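Home | About | Programs | Visits and Events | Gallery | Contact

Open Day at the Greltberg Automation Hall: Gallery

The Greltberg Institute for Applied Automation opened its teaching and test hall to the public on 10/12/2019. Visitors included secondary school groups, families of enrolled students, members of local trade associations, and representatives of firms that take part in the Institute's apprenticeship program. The hall was open from nine in the morning until the last demonstration ended shortly after five.

The purpose of the open day was to show regular work as it is carried out during the term. No special stage was built, and the demonstrations took place at the stations where students and staff work throughout the year. Guests were free to move between stations with a printed floor plan. Staff members wearing green badges were present to answer questions and to make sure that the marked safety lines were respected.

The day began with a welcome by Boris Kopecký, head of the automation section. Mr. Kopecký thanked the partner firms for their continued support and gave a short account of the hall since its renovation. The working area now covers 637 square meters, and six stations are in regular use. He also noted that the evening courses, which were first offered in July of last year, will continue in the spring term with one additional group.

The morning program was given over to basic handling tasks. Students in their second year presented exercises in picking, placing, and sorting, and explained how each movement is taught to the machine and then checked at low speed. Several visitors asked how long a student needs to prepare such an exercise. The answer depends on the task, but most groups are given two afternoons for a first version and a third for corrections. Printed copies of the exercise sheets were available at the information desk, where they may still be requested.

Two-arm work was presented by Phong Tôn, instructor for the Dimik course. The course deals with tasks in which both arms must share one work surface without getting in each other's way. Mr. Tôn began with the rules for approaching a table: the arms are brought forward slowly, the height of the surface is confirmed, and only then is a part put down for handling. He pointed out that many student errors occur at this early stage – the height is entered for one table and the station is later moved to another. 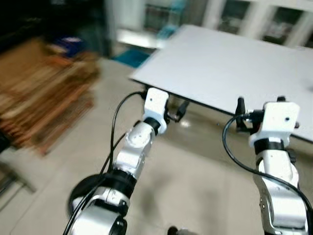 Two-arm station, Dimik course. Both arms reach toward the clear white tabletop, with their end modules still below its front edge.

The talk that accompanied the two-arm demonstration also covered cabling. Students are asked to consider the path of every cable before a program is written, and to leave enough slack for the full reach of the arm. A cable that is too tight can limit a movement, and one that is too long can catch on the edge of a table or on a neighboring part. Mr. Tôn advised the younger guests to move their own arms through a task first and to notice where a sleeve would pull. The suggestion was taken up at once by a school group, and the exercise was repeated with the two groups that followed.

After the midday break, visitors were invited to a discussion of the Hedia project, a joint effort of the Institute and its partner firm Âu. The project is concerned with the packing of small goods in mixed batches, where the size and order of the items are not known in advance. A total of 3888 trial runs have been recorded since the project began. The results are reviewed each month by teaching staff and by engineers from the partner firm, and a written report will be placed in the Institute library when the current phase is complete.

Questions from the audience dealt mainly with training and employment. Parents wished to know which school subjects are most useful for applicants. Staff recommended mathematics and physics, and added that careful reading and clear writing are needed every day – a fault report that cannot be understood by the next shift is of little use. Applicants without previous experience in programming are accepted. A short preparatory course is offered before the start of the first term.

By the close of the day, 900 visitors had been registered at the entrance. The Institute wishes to thank all guests for their interest and patience, in particular during the early afternoon, when waiting times at the two-arm station were longer than planned. For the next open day, demonstrations at this station will be held in fixed groups, and places may be reserved at the information desk.

Schools and firms that wish to arrange a separate visit are asked to write to the visits office at least four weeks ahead. Group tours last ninety minutes and are held on weekday mornings during term. Closed shoes are required in the hall. Items left behind at the open day may be collected from the front office during regular hours.

Related Items

Evening Courses in Automation: Spring Term Dates
Hedia Project: Notes on Mixed-Batch Packing
Partner Firm Âu Renews Apprenticeship Agreement
Dimik Course: Entry Requirements and Application Form
Safety Rules for Visitors to the Automation Hall
Gallery: Renovation of the Greltberg Hall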